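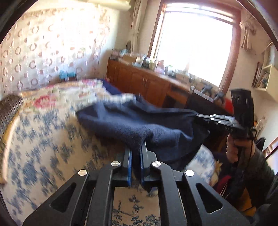 Harberg laundry co-op sets aside money for hand-held grippers

Belluvico, the laundry and linen co-operative in Harberg, will buy its own hand-held grippers next year and put off the purchase of a robot arm until the year after.

Members approved the equipment plan in September. It covers 38 grippers, spare pads for the jaws, mounts, storage drives and a charging cabinet. The grippers are priced at $456 each, which brings that line to $17,328 before tax and freight.

The co-op has been renting grippers by the month for its folding project. Workers hold one in each hand and use them to pick up, spread and fold blankets, sheets and clothing, mostly in private homes. The recordings go to Kinora, a software company that is training a folding system for two-armed machines. Kinora pays Belluvico by the accepted hour.

Amado Lumanlan, who manages equipment for the co-op, said the rental bill had become hard to defend.

"We were paying $700 a month for a set that was in the shop for a good part of it," he said. "You pay the same whether it goes out or sits on the shelf."

The plan puts most of the early money into parts that wear out. Lumanlan said jaw pads are the first thing to go, followed by the pivots in the linkage. Fleece is hard on the pads, he said, as the lint works its way in along the edges and the grip starts to slip. Bedsheets cause less trouble but take longer to record, and a sheet that gets away from one gripper usually means starting the fold over.

Under the new budget each pair will be issued with two spare sets of pads and a small tool kit. Workers will be able to change pads on site. At the moment a worn pair goes back to the rental firm, and a replacement can take more than a week to arrive.

The grippers will come from Kartha, which also supplied a trial batch last winter. Two other quotes were received. One was lower, but the price left out the mounts and the supplier would not commit to stocking pads for longer than a year.

Weight was also a factor. The trial batch included a heavier version with a larger housing above the grip, and several workers reported sore wrists by the end of a shift. The co-op ordered the lighter body and will keep shifts at the current length, with a break written into the schedule.

Belluvico had first planned to buy a two-armed robot at the same time and test folding on it at the Harberg depot. That purchase has been moved back a year. The depot floor would need new wiring, and the space set aside for the machine is still being used for clean linen in the busy months. The co-op also wants to see how Kinora's system handles thick fabric before it settles on a size of arm.

"Towels are one thing," Lumanlan said. "A big fleece blanket hangs and twists and it's heavy on one side. I'd like to know what it can lift before I sign for it."

A deposit will not be paid on the robot in this budget. The plan does include $600 for an electrician to inspect the depot and write up the wiring job, so the co-op can get firm prices on that work next spring.

Some members asked at the September meeting whether the grippers would be worth anything if the contract with Kinora is not renewed. The present agreement runs for another 14 months. Lumanlan told the meeting that the jaws and housings are not tied to Kinora's software and could be used for another client, although the recordings themselves belong to Kinora. He did not have a resale figure.

Other questions were about insurance. The co-op's existing policy covers tools carried in its vans but has a limit on what is left in a client's home overnight. Workers on two-day jobs will be asked to bring the grippers back to the depot in the evening until the policy is changed.

The first half of the order is due in late winter and the rest will follow once those pairs have been checked. Rental sets will be returned as the new ones come into service. Training on pad changes will be held at the depot and paid at the regular hourly rate.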